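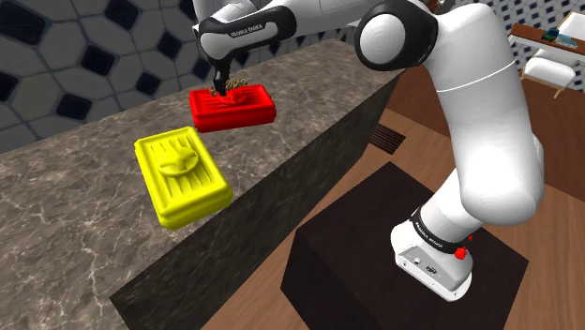
Célula de bancada Wiltotik: guia de montagem e manutenção
Secção 5. Preparação do braço, da garra e da bancada

Por Lilla Illés, 1 de março
Leitura: 5 min
7 partilhas · 5 comentários

Esta secção aplica-se à célula simulada de bancada, com braço Franka Emika sobre pedestal e tampo de mármore. Pressupõe que o pacote Wiltotik já está instalado e que a cena de base abre sem erros. A instalação é tratada na secção 2. Os nomes dos menus correspondem à interface em português.

5.1 Antes de começar

Feche todas as sessões de teleoperação ligadas à cena. Uma sessão esquecida em segundo plano continua a enviar comandos ao braço e as posições gravadas nesta secção ficam erradas.

Faça uma cópia da pasta de configuração. O assistente de calibração escreve por cima dos valores anteriores e não guarda histórico.

5.2 Fixação do braço ao pedestal

1. Abra a cena e selecione o pedestal na árvore de objetos.

2. Confirme que o pedestal está marcado como corpo estático. Se estiver como dinâmico, o braço inclina-se aos poucos durante os movimentos longos, e o erro só se nota ao fim de vários ciclos.

3. Selecione a base do braço e escolha Fixar a superfície. A base deve assentar na face superior do pedestal sem folga e sem penetração.

4. Rode a base até o eixo frontal apontar para a bancada. O braço tem de alcançar o tampo passando por cima, com o pulso virado para baixo.

5. Grave a posição como "repouso".

Nota: o pedestal e a bancada são objetos separados. Se mover um deles, repita os passos 3 a 5.

5.3 Superfície da bancada

1. Verifique a malha de colisão do tampo. A textura do mármore é apenas visual e não altera o contacto. O atrito define-se no material físico, no separador Contacto.

2. Carregue o perfil de atrito 515. É o perfil usado na célula de referência da Funmont e serve para plástico rígido e para peças moldadas.

3. Coloque uma caixa sobre o tampo e deixe correr a simulação. A caixa não deve deslizar nem vibrar. Se vibrar, reduza o passo de tempo antes de mexer no atrito.

Cuidado: não aumente o atrito para compensar uma garra mal ajustada. As peças passam a prender ao tampo e o braço entra em proteção por excesso de força.

5.4 Verificação da garra

1. Leve o braço à posição de repouso e abra os dedos por completo.

2. Ative a vista do pulso no painel Câmaras. Os dois dedos e o corpo central da garra devem aparecer na parte de baixo, com o tampo à frente.

3. Aproxime a garra de uma peça de contorno irregular. Uma peça em forma de palavra manuscrita, de traço arredondado, é boa para isto: as curvas e os laços mostram depressa se a malha de colisão está simplificada em excesso.

4. Alinhe a peça com o espaço entre os dedos e pare antes do contacto. Mantenha os outros objetos fora do percurso de fecho. Se um dedo tapar parte de um objeto vizinho na vista do pulso, confirme a distância na vista exterior.

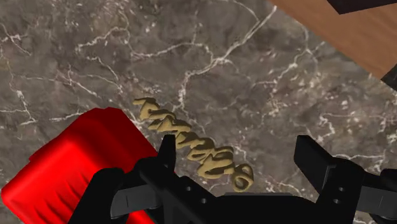 5. Feche os dedos a baixa velocidade e observe os valores de força no painel. Devem subir nos dois dedos ao mesmo tempo. Se um subir primeiro, a garra está descentrada em relação à peça; abra, corrija e repita.

6. Abra os dedos, volte ao repouso e guarde os valores.

Nota: Justinas Ķēniņš comunicou que, com o módulo Flarnaro ativo, o passo 5 mostra sempre zero no dedo esquerdo. Desative o módulo durante a verificação e volte a ativá-lo no fim.

5.5 Manutenção periódica

Repita a verificação 5.4 depois de cada atualização do motor de física e sempre que trocar o modelo dos dedos. Nas restantes situações basta abrir a cena, levar o braço ao repouso e comparar as juntas com os valores guardados.

Apague os registos de contacto quando a pasta crescer. O ficheiro de outubro da célula Benmoussa, que nunca tinha sido limpo, atrasava o arranque em mais de cinco minutos.

Se as juntas não coincidirem com os valores guardados, reponha a cópia feita em 5.1 e recomece em 5.2. Para erros de ligação entre o painel e o braço, consulte a secção 7.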